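Home | Projects | Reports | Contact
Last updated: 7 June 2022

Progress report to the Hevar Fund: Ilix operator panel refurbishment

Work on the pushbutton stage has continued at the Jeno workshop during this period. Of the 13 operator panels covered by the grant, nine have been stripped and their parts sorted for inspection. The bench procedure now calls for a covered table and a tray for the parts under review.
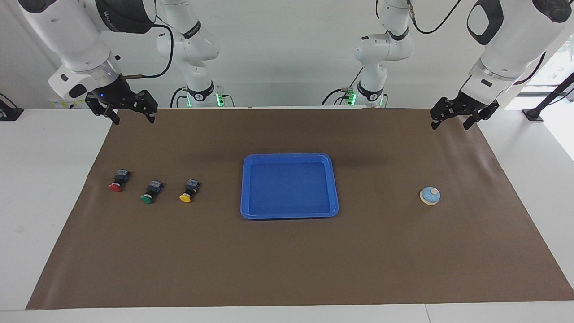
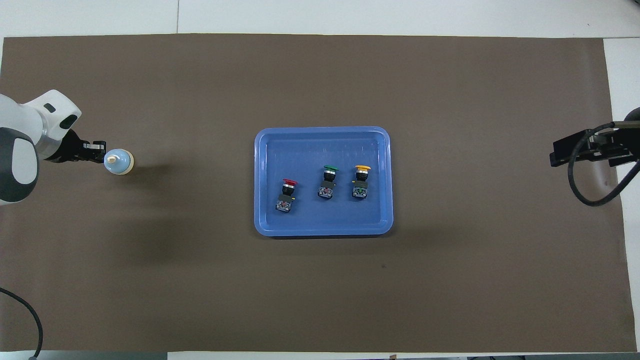 Brown mat on the white worktable; in the second picture, red, green and yellow pushbuttons in the blue tray.

Contact blocks remain the slowest item. Terminal screws are checked individually, and any unit that fails is set aside for replacement. Awasthi has agreed to supply spare blocks – the order was placed under the existing budget line and requires no additional funds.

Two panels are awaiting revised wiring drawings. We expect to complete the remaining panels by November and will submit the inspection records with the final statement of costs.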